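Household Tips: When the Helper Robot Makes a Mistake at the Sink

February 18, 2024

In January our Trudance arm, which moves on a small wheeled base, was asked to bring the sponge. It closed on the wrong thing, pulled, and did not let go. The stop button was behind me, so I lost 10 seconds before I could press it. After this I tried the same job in the Ginex simulator, where a mistake costs only time, and I wrote down what helped.

1. Give small things more space
On the sink the sponge was lying very near to other objects, and the arm tried to take two of them together. Please leave the width of your hand between the thing you want and its neighbor. Put away what is loose and heavy before you start. 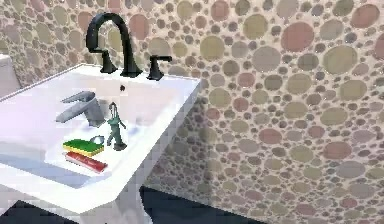 Sponge, red tube and green pump on the simulated sink.

2. Do not pull against a closed gripper
Press stop first and wait until the motors are quiet. Then use the release lever. I pulled with my hand, and the error code 565 came on the display. This code means that the finger joint must be set again, and the manual gives two pages to it.

3. Look at the way out also
My second fault came between the sofa and the door. The base turned too early, and the distance sensor read the door panel as free floor. In the simulator I got the same error when the base was passing close to the door. Now I have set the slow speed for this part, and I open a door fully or close it fully before the job begins.
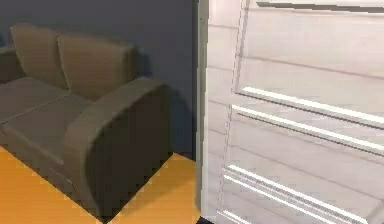
4. Keep the stop button in your pocket
The wireless one is better than the one on the wall. Test it every time, with the arm empty.

5. Write down the fault before you restart
The restart clears the list. I lost code 485 in this way and could not tell the service what happened. A pencil and a paper next to the charger are enough.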